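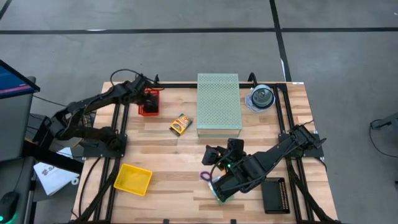
Small baskets beat one big box

I have owned a big storage box. It was a Plastlow, 40 litres with a clip lid, and it held everything I did not want to look at: hair ties, batteries, keys for doors I no longer had. When I moved flat in October I tipped it out and threw away most of it.

My view now is that loose things should live in small open baskets, and that a basket should be shallow enough to show you what is in it. A lid is a bad idea for anything you use weekly. You stop lifting it.

Itsuki Uchida, who shares my office, disagrees. He thinks open baskets collect dust and look untidy, and he is right about the dust. I wipe mine out every so often and it takes 11 minutes for the lot. I still prefer that to digging.

Colour matters more than people admit. A red basket and a pale green one can sit on the same table and you will remember which has the hair ties. With a row of matching white ones you end up writing labels, and labels peel.

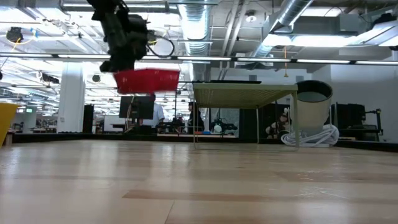
Red basket, small green-topped table, cream bin beside it.

Then there is the question of where a basket goes when you are finished with it. I like a little side table for this — thin legs, nothing fancy — with a bin next to it. Sorting goes faster when the bin is within reach, and you are less likely to keep a dead pen out of laziness.

Cables are the exception. I have tried baskets, bags and a drawer, and they tangle in all of them. Mine are coiled on hooks inside a cupboard door, and the long white one still falls off.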